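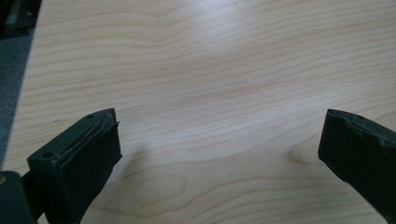

Hand-held gripper with the fingers open over the tabletop. The padding on the left finger is frayed along its upper edge.

Himell Open Day - Gallery

Himell opened its workshop in Trosora to visitors in October. The doors were open from 10 a.m. to 4 p.m., and most of the ground floor could be seen, including the Bevan room, the parts store and the long bay where the Esmont arms are put together. People came in by the side entrance on the parking lot and were given a sticker and a floor plan. The floor plan had the restrooms on the wrong side of the hallway. It has been corrected for next time.

The pictures on this page follow the route on the plan, with the hand tools first. Captions were written afterward from notes, so the order within a room may not match the order of the day.

Hand tools

A hand-held gripper does the same opening and closing as one on an arm, but a person carries it to the job. Visitors could pick one up and try it. Most went for the foam blocks first and then the pens.

Picking up a coin from a bare table. Most people tried to pinch it flat and lost it. The way that worked best was to slide it to the edge of the table and take it there.

Folding a dish towel with one gripper. This can be done, slowly. With two people and a gripper each it goes faster, provided they agree on which corner comes first.

Finger pads come up in a lot of questions. A soft pad gives grip on smooth objects and it wears, the upper edge usually going before the rest. Replacing one means scraping off the old glue, cleaning the face and leaving the new pad clamped overnight.

Spare pads in the drawer, cut from sheet. The thinner ones are for cups and other things with a curved side. The thick ones squash more and are kinder to fruit.

Bevan room

The Bevan room is the larger of the two demonstration rooms. It has windows on the parking lot side, and the blinds were kept half down because the sun gets into the cameras after lunch.

Esmont arm sorting bottle caps by color. It ran all morning on the same tub of caps, 2000 of them, tipped back in at the top whenever the bins filled up.

A cap that landed on its side. The arm left it alone and went to the next one. The operator flipped it with a pencil.

Red stop button at the front of the table. Children were allowed to press it, and the arm had to be restarted each time. By early afternoon the operator had asked for one press per family.

The screen beside the arm, showing the running count. It read 1659 when the morning session stopped for lunch. Pieces that were dropped and picked up again are counted twice.

Stacking paper cups. The arm got to 13 before the stack leaned over. It did better with the heavier cups from the kitchen, but those had to go back at noon.

Assembly bay

Visitors walked along the yellow line here and the benches were roped off. Work was going on as usual, so some of the benches had covers over them.

Joint housings waiting for bearings. They come in from a machine shop in the next town and are checked for burrs before anything is fitted.

Cable run on a half-built arm. All of it goes through the middle, and it has to be threaded before the second joint is closed up. Doing it later means taking the joint apart again.

Test bench at the end of the bay. Each finished arm spends a night here moving a weight back and forth. The noise is louder than people expected, and the side door was closed after the first group.

Parts store

The store is narrow, and groups went in 4 at a time. It was the slowest part of the route and a line built up in the hallway. Next year it will probably be a look through the door.

Drawers of screws, sorted by length and then by head. The brass ones are kept apart from the steel.

Shelf of old fingers, kept for the holes. When a new design is drawn up, someone usually comes in here to check where the screws went on the last one.

Last hour

Coffee in the hallway. The doughnuts were gone by 2 p.m. - more will be ordered.

Questions at the end, in the Bevan room. People asked about price and noise, and several wanted to know whether an arm could empty a dishwasher. It can take out the cups and plates if the rack is pulled all the way forward. Silverware is still a problem.

A blue child's mitten and a pair of reading glasses were left on the windowsill in the Bevan room. Both are at the front desk.

Visitors who took pictures and would like them added to this page can leave them at the front desk on a drive, or send them to the office address with a note of which room they were taken in. Please leave out close-ups of other people's children.

Back to Events
Next gallery: Trosora Schools Visit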